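I stayed up until 2 finishing Hladun and I'm still a mess! The first 29 pages were slow going (so many cousins!), but then Estela Huenchumán gets the sisters onto that ferry and I couldn't put it down. I cried twice - once over a coat, of all things.

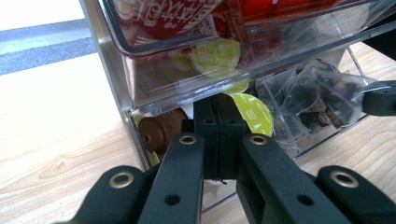 Clear drawer organizer on the table

I've got two more of hers on hold at the library, and I'm number 14 in line for one of them. Come on, people, read faster!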